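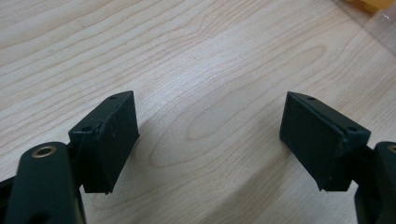
글: 주인장 | 3/7/24 | 일기장 > 합창단 이야기

저녁 먹고 설거지까지 다 해 놓고 이제야 앉았다. 오늘은 연습이 길어져서 목이 좀 칼칼하다. 꿀을 탄 생강차를 옆에 두고 쓰는데, 이 꿀이 생각보다 진해서 자꾸 숟가락으로 저어 줘야 한다. 그래도 오늘 일은 오늘 적어 두고 싶다. 며칠 지나면 꼭 악보 얘기만 남고 그날 기분은 어디로 가 버리니까.

우리 합창단이 드디어 Drevthorpe의 오래된 교회에서 노래하기로 정해졌다! 지난겨울부터 될 듯 말 듯 하던 얘기라 나는 반쯤 포기하고 있었는데, 연습 시작하기 전에 지휘자 선생님이 외투도 안 벗고 들어오시더니 "됐어요, 10월이에요" 하셨다. 알토 쪽에서 먼저 박수가 나왔고 베이스 아저씨들은 늘 그렇듯 한 박자 늦게 웃었다. Drevthorpe 교회에는 1723년에 만든 오르간이 있다. 작년에 혼자 구경 갔을 때 마침 누가 연습을 하고 있어서, 맨 뒷자리에 앉아 한참을 듣다 나온 적이 있다. 낮은 음이 울릴 때 의자 등받이까지 같이 떨리던 느낌이 아직도 등에 남아 있는 것 같다. 그 오르간하고 같이 노래를 한다니, 집에 오는 버스에서도 혼자 실실 웃었다.

자리는 450석이라고 한다. 우리가 지금까지 서 본 곳 중에서 제일 크다. 늘 부르던 Clultholm 문화회관 작은 홀은 100석인데 그것도 가족들 다 불러야 겨우 차는 형편이라, 소프라노 한 분이 표는 누가 사 주느냐고 걱정을 하셨다. 나도 속으로는 같은 생각을 했지만 오늘만큼은 그런 걱정을 미뤄 두고 싶었다. 동생네 식구도 부르고, 예전 직장 언니들도 부르고, 단골 빵집에도 포스터 한 장 붙여 달라고 해 봐야지. 빵집 사장님은 음악은 잘 모른다고 하시면서도 내가 흥얼거리면 꼭 무슨 노래냐고 물으신다.

곡목은 아직 다 정하지 않았다. 앞부분은 오르간과 함께 부르는 옛날 성가들이고, 뒷부분은 반주 없이 민요 편곡을 몇 곡 하자는 얘기가 나왔다. 나는 민요 쪽이 더 기다려진다. 성가는 음이 길고 곧아서 숨이 모자라면 바로 티가 나는데, 민요는 흥이 올라오면 몸이 알아서 따라가는 데가 있다. 물론 그러다가 빨라진다고 혼나는 것도 늘 나 같은 사람들이다. 오늘도 두 번째 곡 중간에서 알토가 먼저 달려 나갔다고 지휘봉으로 보면대를 톡톡 두드리셨다. 다들 모르는 척 악보만 들여다봤는데, 범인 중 하나가 나라는 건 내가 제일 잘 안다.

연습 후반에는 새 악보를 나눠 받았다. Xaba 출판사 것인데 종이가 두껍고 음표가 큼직해서 눈이 편하다. 예전에 쓰던 복사본은 글씨가 뭉개져서 가사를 지어 부르다시피 했으니 이것만 해도 살 것 같다. 다만 두꺼운 만큼 무거워서, 서서 들고 있으면 20분도 안 돼 왼쪽 손목이 뻐근하다. 옆자리 분이 검은 파일에 필요한 장만 끼워서 다니면 된다고 알려 주셨다. 내일 문구점에 가 봐야겠다. 지난번에 산 파일은 고리가 벌어져서 악보가 자꾸 빠진다. 버리지는 말고 요리법 모아 둔 종이나 끼워 놓아야지.

새로 받은 곡 가운데 하나는 첫 줄부터 알토가 혼자 시작한다. 2마디뿐이지만 그동안 다른 파트는 아무 소리도 내지 않는다. 오늘 처음 불러 보는데 다들 자신이 없어서 소리가 바닥에 깔린 안개 같았다. 선생님이 틀려도 좋으니 말하듯이 시작해 보라고 하셔서 다시 했더니 그제야 노래 같은 소리가 났다. 그 조용한 홀에서 우리 목소리만 쭉 나가는데 팔에 소름이 돋았다. 젊을 때는 무조건 높은 소리가 부러워서 소프라노에 넣어 달라고 졸랐던 적도 있는데, 지금은 알토라서 좋다. 가운데에서 위아래 소리를 다 들을 수 있는 자리라 그런 것 같다.

끝나고는 몇 명이 남아서 Lerkness 찻집에 들렀다. 당근 케이크를 하나 시켜서 나눠 먹자고 해 놓고 결국 하나를 더 시켰다. 이야기는 거의 의상 얘기였다. 까만 긴 치마로 통일하자는 쪽과 이번에는 색 있는 스카프라도 두르자는 쪽이 팽팽했는데, 나는 스카프에 한 표를 던졌다. 오래된 교회는 10월이면 벌써 서늘하다고 하고, 목이 따뜻해야 소리도 난다. 진한 자주색이면 좋겠다고 했더니 누가 그건 나이 들어 보인다고 해서 한바탕 웃었다. 나이 든 걸 어떻게 하나.

집에 와서 작년에 교회에서 받아 온 안내지를 찾느라 책장을 다 뒤졌다. 오르간 그림이 앞에 있고 뒤에는 찾아가는 길이 나와 있는 얇은 종이였는데, 어디에 끼워 두었는지 도무지 모르겠다. 대신 잊고 있던 예전 연주회 프로그램이 나와서 한참을 들여다봤다. 그때 부른 곡 가운데 하나는 아직도 가사가 다 생각난다. 부엌에서 조그맣게 불러 봤더니 끝 음이 예전보다 훨씬 편하게 내려갔다. 높은 데는 모르겠고, 아무튼 낮은 데는 늘었다.

내일은 아침에 빨래부터 돌리고 문구점, 그다음에 빵집. 밤에는 새 곡 첫 줄을 녹음기에 대고 열 번만 불러 볼 생각이다. 생강차가 다 식었다. 데워서 마저 마시고 자야겠다.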